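Trelloston Automation Open Day

The Trelloston Automation Open Day is a yearly public event held in the town of Trelloston, at which local workshops and college departments show the robots, control systems and simulation software they have been working on. It takes place in September in the old Trancombe drill hall and is free to enter. The day is best known for its simulated kitchen demonstration, in which a virtual robot arm is asked to deal with household objects on a worktop, and which has drawn the longest queues in the building ever since it was first put on.

Background

The open day grew out of a much smaller affair, a works visit arranged by the engineering firm Le Goff for the families of its staff. Le Goff made packing and sorting equipment on the Trancombe estate, and the visit was meant to let children see the machines that their parents talked about at the tea table. So many neighbours asked to come along that the firm opened its gates to the whole town the next year, and the year after that it borrowed the drill hall, which had better heating and a great deal more room for pushchairs.

Miletstead College joined soon afterwards and brought with it a rather different kind of exhibit. Le Goff had always shown machinery that hummed and clanked, with belts running and boxes dropping into trays, whereas the college had very little machinery of its own and a good many computers. Its teaching staff had been using simulated robots with their second-year students for some time, and they thought, quite rightly as it proved, that visitors might enjoy having a go.

Layout of the day

Doors open in the middle of the morning and the hall is divided down its length by a row of folding screens. The Le Goff side holds the working equipment, including a sorting line that was retired from the firm's own floor and is now kept in running order for the occasion. The college side has the benches for programming, a quiet corner for younger children with building kits, and at the far end, beneath the balcony, the simulation stand with its large display.

Short talks are given from the stage in the afternoon. These are pitched at people with no background in the subject and tend to run over, as the questions from the floor are often the best part. Tea is served in the side room throughout, and there is a second, smaller entrance from the car park with level access for wheelchairs.

The simulation stand

The simulated kitchen was written by the college for teaching and adapted for the public with larger controls and a simpler menu. Visitors sit at a desk and steer the arm by hand, or they can choose an object from a list and watch the software work out an approach by itself. There are several worktops to pick from, among them a pale wood, a plain grey and a brown veined marble, and the objects laid out on them are changed between one turn and the next, so that people waiting in the queue do not simply copy the person in front.

The choice of objects is a matter of some pride on the stand. They are meant to be the sort of thing that might be left lying about in any kitchen, and to differ as much as possible in the trouble they give. A potato is lumpy and has no obvious side to hold it by. A telephone lying flat offers the fingers very little to get under, and a salt shaker on its side may roll if it is nudged. A bowl looks easy to most people and is usually what they ask for first, although its width and its curved sides call for a fair bit of thought: the fingers can close on one part of the rim, or the jaws can be opened wide and brought down to either side.

Each turn lasts two minutes. The stand's helpers are asked to say as little as they can during this time, and to let people find their own way of doing things, which is harder than it sounds when a six-year-old is pushing the potato steadily towards the edge of the table. Dropped objects do no harm, of course, and this is a large part of the appeal – parents who would not dream of handing over a real dish are very happy to see a simulated one bounced off the marble a dozen times.

The view on the display can be switched between a wide one, which shows the whole room, and a close one looking down from behind the gripper. Most beginners prefer the wide view and most of those who come back for another turn prefer the close one, in spite of the fact that the gripper itself hides a good deal of whatever it is about to pick up.

Attendance and reception

The 2018 open day was the busiest up to that point, with 1112 visitors through the doors, of whom 820 took a turn at the simulation stand. A report on the day, published by the college on December 22, 2018, recommended a second desk so that the queue might move a little faster, and this was added in time for the following September.

Visitors have been generous in their comments over the years. The complaint heard most often has been about the noise on the Le Goff side, which carries over the screens and makes the talks hard to follow from the back rows. The sorting line is now stopped whenever there is a speaker on the stage, and started again, generally to a small cheer, once the talk is over. 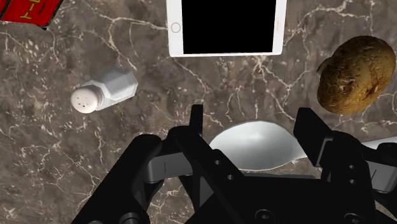 Related events

Le Goff still holds a works visit of its own in the spring, by arrangement, for school parties from Trelloston and the villages. Miletstead College runs evening sessions on the same simulation software during term, with no previous experience needed, and lends out the children's building kits to local libraries when they are not wanted at the hall.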